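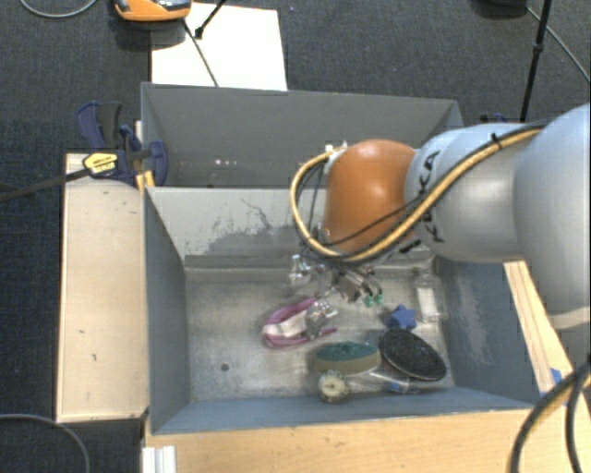
Figure 1. Two grey bins, one behind the other, with a few mixed items in the front one.

Unit 4: Sorting mixed small goods

These notes go with the March session of the Storage and Handling module at Harport. Read them before the practical. The reading for this unit is the first half of the Wanigasekara handbook, up to the section on labels.

4.1 What counts as mixed goods

A bin holds mixed goods when the items in it differ in shape, colour or surface and have not been put in any order. It does not need to be full. The front bin in Figure 1 has only a small assortment, and it already contains a pink and white curved piece, a blue star shape and something clear and crinkled. Each of these would go on a different line of the stock sheet.

4.2 Items that overlap

When one item lies across another, record both before moving either. In Figure 1 the clear item overlaps the open end of the pink and white piece. Students often write down the coloured item and miss the transparent one, as the eye goes to the colour first. In last year's practical, 64 of the 98 sheets handed in had at least one clear item left off.

Look for bright glints. Crinkled clear material catches the light and can be picked out that way even when its outline is hard to follow.

4.3 Position in the bin

Use left, centre and right as seen from where you are standing, and write your standing position at the top of the sheet. The items in Figure 1 would be entered as centre and right. Marks on the bin do not go in the contents column. The small dark round spot on the left of the floor should be checked by hand before you decide which column it belongs in.

4.4 Condition of the bin

Bins are inspected as well as their contents. Note the following separately:

Floor: worn or unworn.
Back wall: scuffs, scratches, dents.
Side walls: scrapes, with the side named.

For the front bin in Figure 1 a fair entry would be "floor worn; back wall scuffed and scratched in a broad patch; right inner wall scraped, pale vertical marks; left inner wall more even". Do not write "poor" or "good" alone. Scuffing does not take a bin out of use under the Lalto scheme, but a split corner does.

4.5 For the practical

You will have 40 minutes. Work in pairs, one sorting and one writing, and change over at the halfway point. Sheets go to Anwara Gazi at the end. Questions about the Vimuta stock codes should go to Joon-young Min beforehand; the full list has 220 codes and you are not expected to learn it.

Bring a pencil. Pen is not accepted on the stock sheets.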